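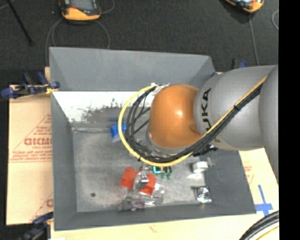 Tips for anyone putting a second-hand robot arm over a bin in a shared workshop. Written up for the Undau sheds, last changed 4/1/22. Add your own at the bottom, and please sign out the torque wrench before you borrow it, not in August when someone asks.

## Holding the bin still

Clamp it. A metal bin feels heavy until an arm leans on it, and then it goes for a walk. We have three clamps on ours, and the board underneath should be something you don't mind denting. Check the handles at the start of every session, as people borrow clamps in the way they borrow pens.

Keep clamp handles outside the path of the arm. Run the whole routine at crawling speed with the bin empty and watch the elbow, which is the part that hits things while you are busy admiring the gripper.

Mark the bin's place with tape on whatever it stands on. We put a cross of blue tape by one corner. When the bin gets knocked you can push it back in a few seconds, whereas teaching all the positions again took us 23 minutes and a packet of biscuits.

## Cables

Tie the thin ones to the thick ones and leave a generous loop at each joint. Generous means more than you think. Our first loop was very neat and lasted 4 cycles.

- Move each joint to both ends of its travel before you trim a single tie.
- Ties should be snug enough to hold and slack enough to slide a fingernail under.
- Never tie across a joint.
- A yellow cable is easier to keep an eye on than a black one. Buy the yellow.

The handheld controllers can sit on the floor while you work, but put them well back from where you stand. Coil the spare lead behind the bin. A trailing lead will find the one foot in the building that isn't looking.

## What to put in the bin

Start with a handful of things, well spread out. The temptation is to tip in the whole odds-and-ends drawer and see what happens. What happens is an afternoon of fishing.

Clear packaging and shiny metal are the hard ones. Lights from Skolar (the clip-on sort, 300 lumens) helped once we aimed them at the ceiling. Aimed at the bin, they gave us glare and a headache. Bright solid colours are easy, so use those when visitors come.

Leave the scratches in the bin floor alone. One of us polished a patch with Barbosa paste and the camera spent the evening trying to pick up its own reflection.

## Before you switch on

Stop button within reach of your hand, and I mean your actual hand — the one not holding the tea. Sleeves up, lanyards off, lid back on the Hernimo grease. Call out before you start it moving, even if you think you are alone.

Tidying: the bin can stay clamped overnight. Empty it first, and wipe the sloping sides with a dry cloth.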